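Play kitchen hire – quick FAQ

What's in the set?
Large plate, small bowl, green cup, strawberries and other play food. Toaster oven too if you ask Lise.

How much to borrow it?
$4 a week, pay at the Hirnley desk. Late? Call Brock McKinnon, don't just hang on to it.
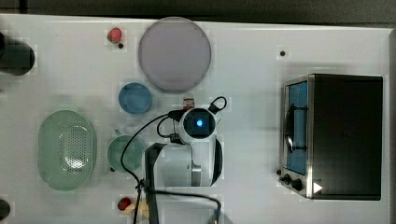
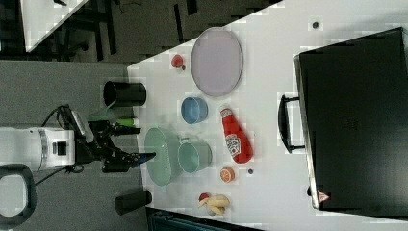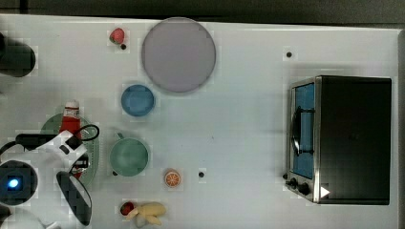

Lavender plate and blue bowl on the white table.

Page last changed: July

Can we wash it?
Warm soapy water, colander and cup included – no dishwasher please. Dry evrything before it goes back in the tub.

We lost a strawberry.
Happens. Tell us, we keep spares.

Pick up when?
Friday after 3. Favourite sets go fast so book ahead, Selitz branch dosen't carry this one.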